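Curso de mantenimiento de habitaciones
Apuntes de la unidad 3: La cama, de la sábana bajera a la almohada
Profesora: Assunta Morelli

Estos apuntes acompañan la clase práctica del sábado. Quien no pudo venir puede pedir las hojas de la unidad 2 a Cinzia Fiore, que las tiene todas en la carpeta verde.

1. Antes de tocar la cama

Abrir la ventana y retirar de la mesilla las cosas que pueden caer. La ropa limpia se deja sobre una silla, nunca en el suelo. Si la cama está contra la pared, se separa un palmo -- con las dos manos y doblando las rodillas.

En la residencia Hijazi, donde hacemos las prácticas, cada habitación tiene su ficha. Se lee primero la ficha. Allí está escrito si la persona quiere una almohada o dos, y si no soporta el suavizante.

2. La sábana bajera

Se coloca primero la esquina del cabecero, después la contraria en diagonal, y luego las otras dos. De esta manera la tela queda centrada y no hay que tirar dos veces. Después se pasa la palma abierta desde el centro hacia los lados.

Con los tejidos estampados hay una dificultad que en clase hemos comentado poco: el dibujo esconde las arrugas. En una sábana blanca se ven desde la puerta. En una rosa con flores claras hay que agacharse un poco y mirar la superficie de lado, con la luz de la ventana enfrente.

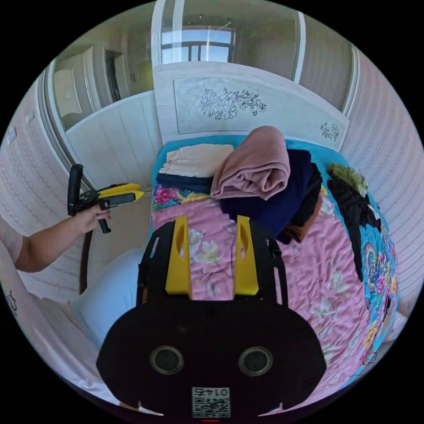 3. El cabecero

Los cabeceros pintados de color claro se limpian con paño de microfibra apenas húmedo. Si llevan un dibujo de flores, como las margaritas de línea oscura, se pasa el paño sin apretar. El borde tallado acumula polvo: brocha seca, de arriba hacia abajo. Este trabajo se hace antes de poner la sábana limpia. Yasaman Hassanpour preguntó por los productos en espray; en este curso no los usamos sobre pintura.

4. La almohada

Se sacude fuera de la cama y se mete en la funda doblada a lo largo. La abertura de la funda mira al lado contrario de la puerta. Es una costumbre de la casa, en otros sitios lo hacen al revés.

5. Para la próxima clase

Leer la página 23 del cuaderno y traer una funda propia, de cualquier tela. Practicaremos la esquina de sobre con la sábana encimera, por parejas. Nour Twal y Rania Obeidat preparan el carro antes de empezar.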